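Leave the walls alone

When we moved the Plokangate office into Warnstead last April, every desk came with a screen around three sides. They were pale, plain panels, and within a fortnight most had disappeared under calendars, takeaway menus and photos of dogs. Mine had too. I have since taken everything down, and I think more people should.

The usual argument for a decorated desk is that it makes the place feel like yours. I don't dispute that. Katalin Fülöp, who sits across from me, has a postcard from every trip she has taken and she likes looking at them. My complaint is with the stuff that goes up and stays up out of habit. I had a phone list with 62 extensions on it, and half the people had left. I had a fire drill notice from the old building. I had stopped reading any of it, but it was in my line of sight all day, and I found I was tired by three o'clock in a way I put down to the lighting.

It took ten minutes to clear. The tape left marks, which came off with a damp cloth. Then I did the desktop – pens in the drawer, tray on the shelf behind me, mug wherever the mug goes.

Hallero will sell you an organizer for $201 that clips to the panel and holds all the things you have just taken down. Wiroj Thaweesak bought one and says it's well made. I'm sure it is. It has eleven pockets and he has filled them. 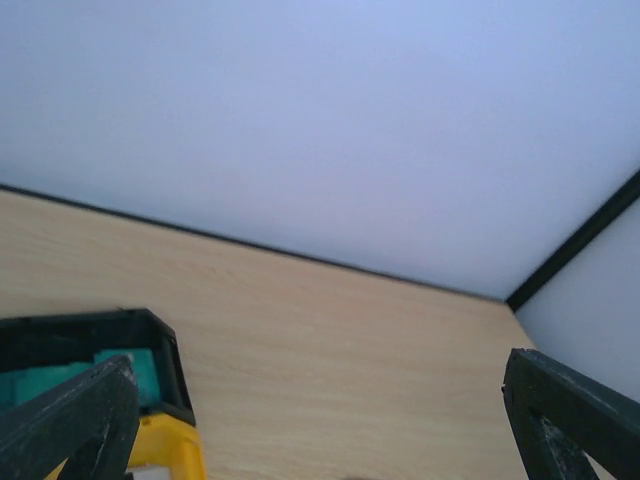
A bare corner also costs very little to look after. Wood grain shows a coffee ring straight away, so you wipe it. A pale wall shows a scuff, so you move the chair back. With a full desk the mess gets in underneath and stays there until the next move, and I have carried enough boxes of grey paper clips to know how that ends.

I'd make an exception for anyone who needs a list in front of them to do the job. Print it fresh each month and put one up, at eye level, and bin the last one. The rest can go in a folder. If you miss something after a week, put it back. I missed the colour of one calendar, and that was all.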